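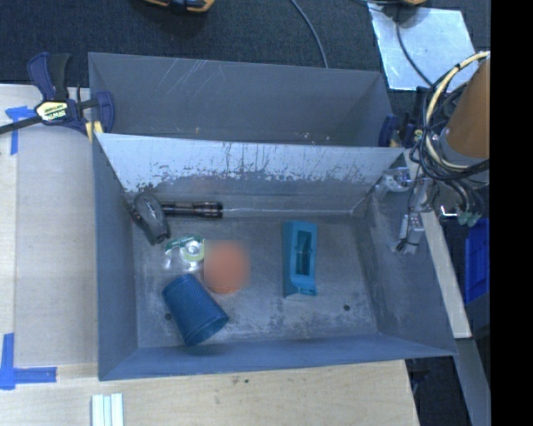
Tramura Bin Handling Project
Progress report to the Flonwood Fund
Prepared by the project office, Clelley
2018-09-10

1. Summary

Work in this period was dominated by a safety stop in June and the changes that followed it. Picking trials resumed after a pause of 3 weeks. The project remains within budget, but the second milestone will be delivered late and a revised date is requested in section 5.

2. The incident

During an unattended run at the Clelley site, the arm carried out a pick close to the side wall of the bin. The gripper pressed against the wall and the controller did not register the contact. The arm continued on its planned path and dragged the bin along the table until the force limit on the wrist was reached. No one was inside the marked area and there were no injuries. The gripper was bent and one connector in the cable bundle was pulled out of its housing.

The run was stopped by the arm's own limit and not by the supervising software, which should have acted first. We regard this as the more serious part of the event.

3. Cause

Logs from 2,945 picks were reviewed with Martens, who supplied the controller. Two faults were found. The contact threshold had been raised during earlier tuning and was never restored. The stored position of the bin was also out of date, so that picks planned for the front compartment ran nearer to the wall than intended. A bin that could move freely on the table made this error grow from one run to the next.

4. Action taken

The bin is now held by bar clamps, and its position is checked before each session. The contact threshold has been returned to its original value and can only be changed with a second signature. Arm speed within the bin is limited to 40 per cent of the previous setting. Unattended running is suspended.

Trials since the restart have used mixed small items, among them a computer mouse, a flashlight, a packaged roll of tape and a blue cup. Objects lying against the walls or in the corners remain the hardest to reach safely – the planner now rejects such picks when clearance is too small, and the success rate has fallen as a result.

5. Remaining work and requests

Cable routing at the wrist is still under review, and a replacement connector housing is on order. Martens will provide a software update that stops the arm on loss of any sensor signal. We ask the Fund to agree a new date for milestone 2, to be set once that update has been tested at Clelley. No additional funding is sought.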